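The Gripper Bake-Off Is Mostly About the Person Holding the Stopwatch

Every few months someone sends me a chart comparing grippers. There are columns for stroke and payload and grip force, and a column of green check marks, and the product made by whoever drew the chart has the most green. I have a folder of these. I open it when I need cheering up.

I have spent a good part of the past year choosing end effectors for a small integration shop, and my opinion, which has cost me two dinners and one friendship with a sales rep, is that we test these things badly and then argue about the results as if we had tested them well.

Take our own effort. In November we had two candidates on loan, the Duvano, a plain parallel gripper with thick fingers, and the Kutar, which has a linkage and skinny fingertips and looks like something you'd use to get toast out of a toaster. The job was drives and plug-in parts: pull a tray, seat a tongue in a slot, that sort of thing. Sakda Boonyarit ran the first round. He ran 16 insertions on each, the Duvano won, and for one afternoon we were all very pleased with the Duvano.

Then Helju Lukoševičius asked who had taught the positions. Sakda had taught them, with the Duvano, and then copied them across to the Kutar with an offset he had measured using a ruler. It was a good ruler. She retaught the Kutar from scratch, ran another 16, and the ranking flipped. What we had measured the first time was the ruler.

This is the part missing from the charts. A gripper is never tested alone. You test it with its fingers, its mounting, the camera on the wrist, the controller's idea of what "closed" means, and the patience of whoever is jogging the arm at half past four. Change any of those and you have a different gripper, whatever the label says.

The camera especially. People pick a wrist camera the way they pick a phone, by resolution, and then bolt it where the bracket happens to fit. The first thing it sees is the gripper. The second thing it sees is more gripper. A view full of black knuckles and screw heads with a sliver of work at the top is perfectly normal in this trade, and I'd like to see one data sheet that prints it. 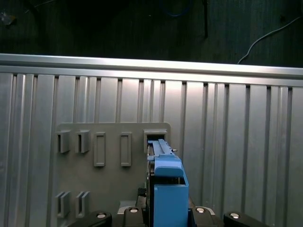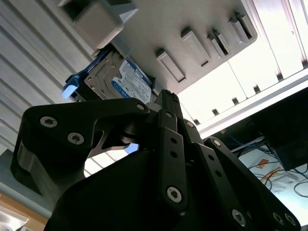

Celina Głowacki

Look at how little room there is at the business end. A blue tongue going into a square slot leaves you a narrow patch of anything useful to look at, and a drive coming out at an angle is worse, with a fingertip almost touching its underside. No column on any chart is called "can you still see what you're doing." I would trade three of the existing columns for it.

My next complaint is about easy parts. Vendors love a cube. The cube is rigid and square and it sits there politely, and any gripper built since the invention of the jaw can pick it up. Real parts have latches. They have a lip where you wanted a flat, and they want to be pushed straight when the arm would prefer to push them slightly left. I asked Ferenc Bárány, who sells the Altıntaş controller in our region and is better company than most, whether he had ever done a demo with a customer's worst part. He said he had, once, and he would not be drawn further.

I will say something for the controllers, though, because they take the blame for a lot of bad fingers. We swapped the Altıntaş for a Ferkska halfway through, expecting a revolution, and got a different set of menus. The insertion that jammed on one jammed on the other. What fixed it was a new fingertip, printed overnight, a bit longer and with a flat where the old one had a curve. It cost less than lunch. There was some sulking from those of us who had already written the email recommending new hardware, and I was one of them.

Does this mean comparison testing is a waste of time? I don't think so. I think it needs to be slower and more boring. Teach every gripper from zero. Let each one have the fingers it deserves, and write down how long they took to make. Use the part everyone hates. Run it again after lunch with a different operator, and if the answer changes, report that the answer changed. Ketsara Tanasarn has been doing this on our bench since the ruler business, and her results run to 11 pages, most of them notes on fixtures. It is the only gripper comparison I've read to the end.

The sales rep found it unreadable. He asked whether she could put it in a chart.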